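Home Browse Papers Proceedings Authors Search Log in

5. Failure analysis: loading and door contact

The two-drum washer was the hardest station in the Weltley trials. Of the 147 loading attempts logged there, 26 ended in a stop, either by the controller or by the safety operator. This section covers those stops. Falls and network dropouts are treated separately in Section 6.

We sorted the stops by what the robot was touching at the time. The largest group, 15 stops, came from contact with the upper door. The door is hinged on the left and, when open, takes up much of the space the robot would otherwise use for its arm.
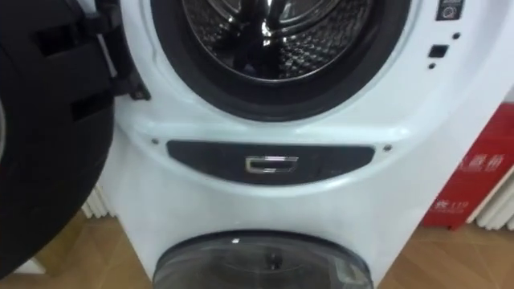
The planner kept a single model of the door, fitted at the start of each attempt and not updated afterward. If the door moved during the approach, the model was wrong for the rest of the attempt. A small error at the hinge grows toward the rim, and the rim is where most of the contacts took place. In several logs the force at the wrist climbed steadily for more than a second before the limit was reached — too long for a machine that shares a room with people.

We first suspected the wrist force sensor and replaced it with a spare from Teleck. The stops continued at the same rate. We then replayed the logs with the door angle corrected by hand, and most of the contacts no longer appeared in the planned path.
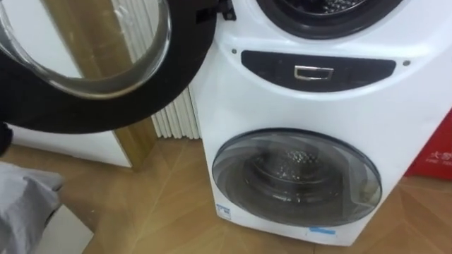
Glass was a second source of error. Depth readings through a clear door tend to return the surface behind it, so the map held a ring with a hole in it. The path checker treated the hole as free space. It passed paths that crossed the door, and the arm was stopped only when the force limit tripped. We now fill the inside of any detected ring before the path check runs.
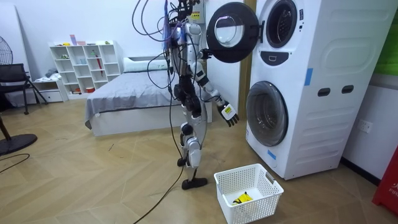
Mac Mathúna
Drosaria Robotics Group, Weltley
Revised June 6, 2023

5.1 Stops during insertion

The remaining stops took place after the arm had passed the door. The main fault was a release check that read finger position only. Cloth caught between a finger and the gasket could leave the fingers at the commanded width, and the controller would report a release and start to withdraw. The arm then pulled against the fabric until the operator stepped in.

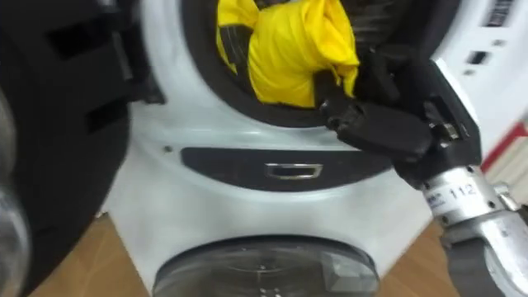 Figure 4. Loading the upper drum.

The release check needs more than finger position because the last part of an insertion takes place right at the rim. In Figure 4 the yellow cloth still bulges out past the gasket, with the lower finger against its bottom edge. At this point a false release is most costly, as any pull on the arm also drags on the seal. The revised check opens the fingers, backs off 20 mm at low speed, and compares the wrist load with the value recorded before the grasp. If the two differ, the arm holds its position and asks for help. The new check was added in August and has not yet been tested with wet laundry.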